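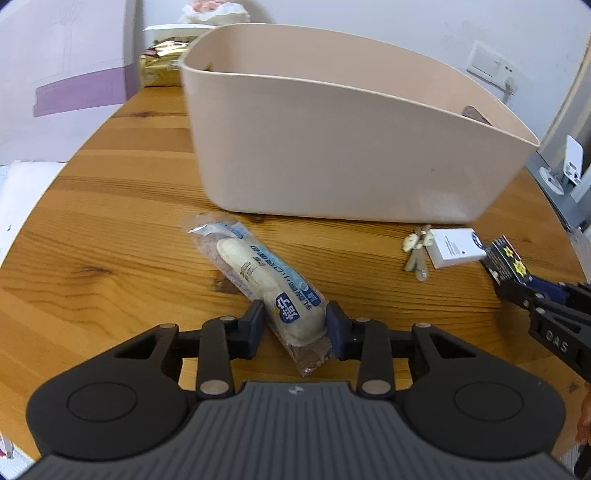 Wrapped bread and the pale pink bin on the wooden table.

Wanatau Food Shelf
Minutes of the regular meeting, 24th October
Held in the downstairs room, Juterberg Hall

Eyvindur Juhl in the chair. The meeting opened at 7 p.m. Apologies were received from two members.

1. Minutes of the last meeting
Approved with one correction. Under item 4, "walk-in cooler" should read "upright cooler." The June minutes, which were held over, were also approved.

2. Matters arising
The side door has been rehung and now closes without being pushed. The old lock is still on it. Keys for the new lock have been cut but not handed out, and they will go to shift leads once the lock is fitted.
The letter to the bus company about moving the stop closer to the hall has not been answered. Agreed to write again.

3. Money
Balance at the bank is $3,019. Income since the last meeting was $302, all from the coat sale. The only large bill was $94 for cooler repair, paid to Plekex. The electric bill has not come in yet and is expected to be higher than last winter's.
There was some discussion of whether the coat sale should be held twice a year. Storage is the difficulty – the coats took up the whole back closet for a month and the folding chairs had to be kept in the hallway. Left for the next meeting.

4. Bread and baked goods
Tripathi Bakery has offered to keep its evening pickup going through the winter. The offer was accepted with thanks. Pickup time moves from 6:30 to 6:00, and drivers should use the rear entrance.
Wrapped loaves may go out the same evening or the next day. Unwrapped rolls go out the same evening only. Anything with cream or meat filling is to be turned down at the bakery door.
One member asked that sliced and unsliced bread be kept apart, as several households have asked for unsliced. Agreed to try it until the new year.
Flyers giving the old pickup time are to come down from the notice board and the library.

5. Cooler
Plekex has replaced the door seal. The cooler is holding temperature but the fan is noisy. The repair person advised pulling the unit farther from the wall and cleaning the coil every other month. Pulling it out would block part of the coat rack. Agreed to move the coat rack.
A temperature sheet will hang on the cooler door. Shift leads fill it in at opening and closing. Sheets have been missed on Saturday shifts and the chair asked that this stop.

6. Winter hours
Two proposals were put forward.
(a) Keep the present hours and close for two weeks over the holidays.
(b) Shorten the evening shift by half an hour and close for one week only.
Several people spoke for (b), saying that two weeks is a long time for families with children home from school. Against it, the point was made that people coming from work already arrive close to closing. Proposal (b) passed, nine in favor and two against. Signs with the new hours will be printed before the change.

7. Parking
Complaints have come from the neighbors on the north side about cars across their driveways during the evening shift. Cones will be put out at the start of each shift and brought in at the end. The chair will speak to the neighbors in person.

8. Other business
The hall wants its large coffee urn back. Whoever has it should return it to the kitchen.
A request for a donated stroller was read out. No one present had one to give. It will go in the newsletter.
A question on insurance for drivers using their own cars could not be answered at the meeting. Eyvindur Juhl will call the agent and report back.

Next meeting: same room, same time, date to be set by email. The agenda closes one week before.

The meeting closed at 8:25 p.m.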